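The Case Against the Backdrop Kit

Every November the catalogs start pushing backdrop kits, and every November somebody in our office in Suvbridge forwards me one. The latest comes from a firm called Ponwood. It costs 136 dollars and includes a collapsible frame, a printed panel and a carrying bag that, in my experience, will never close again after the first use. I am supposed to be impressed that it goes up in 30 minutes.

I'm not. I have helped dress tables for open houses and craft fairs for long enough to distrust anything sold as a complete look. The printed panels say "Welcome" or "Celebrate" in the same looping script, and you can spot them from across a parking lot. At the Roritbridge fair last year two tables in the same row had the identical one. Neither seemed to mind, but I minded for them.

What you need behind a table is dark cloth, something to hold it up, and letters big enough to read from the door. Black fabric hides a multitude of wall. Binder clips hold it. Foam letters cost little and can spell whatever you're there to say, including things no catalog would print.

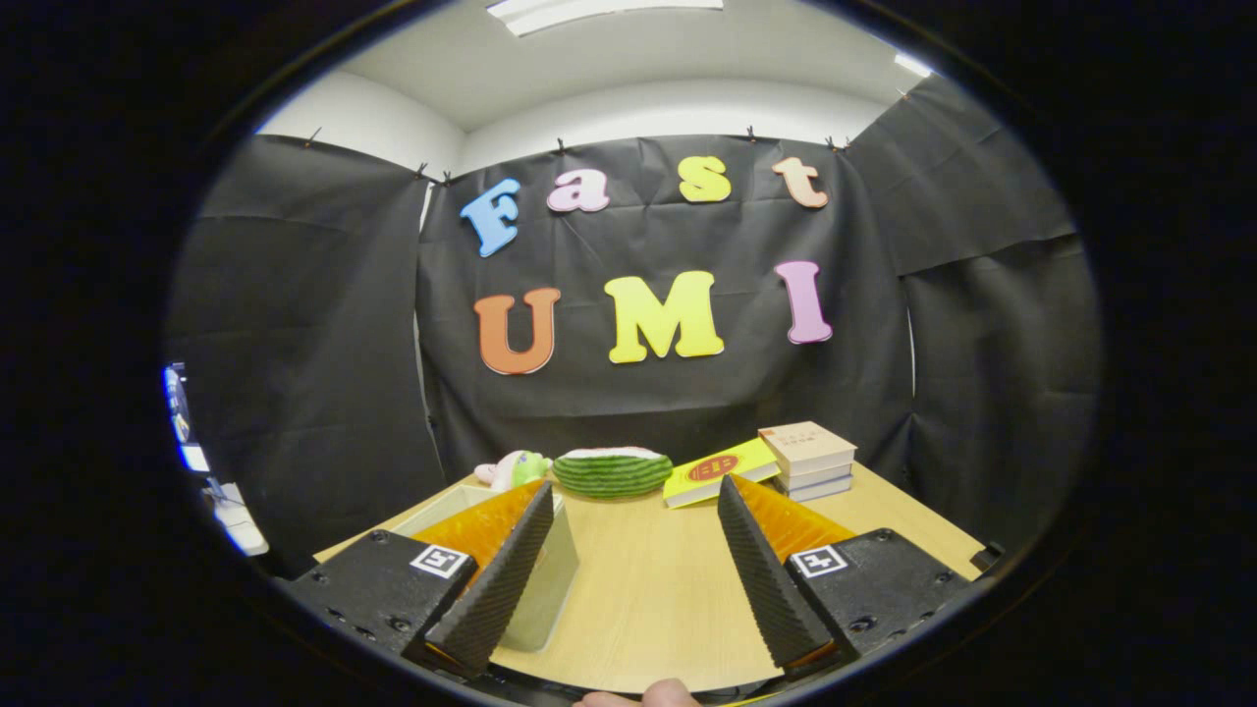
Foam letters on black cloth, with binder clips along the top.

Yes, the cloth has creases. I know people who would spend an evening with a steamer over that, and I think they are wasting the evening. Visitors read the words, look at what's on the table, and move on. The folds bother the person who hung it and hardly anyone else.

I'll grant the kit people one point: clips need something to grip, and a bare wall doesn't always offer it. You may have to improvise. I would still take that problem over a frame with a missing foot and a help line that closes at noon.

My other doubt is about color. The usual advice is to pick two and stick to them, which strikes me as a rule for selling matched sets. On black, pink and yellow and light blue get along fine. Mix them and put the 109 dollars you didn't spend toward whatever is going on the table.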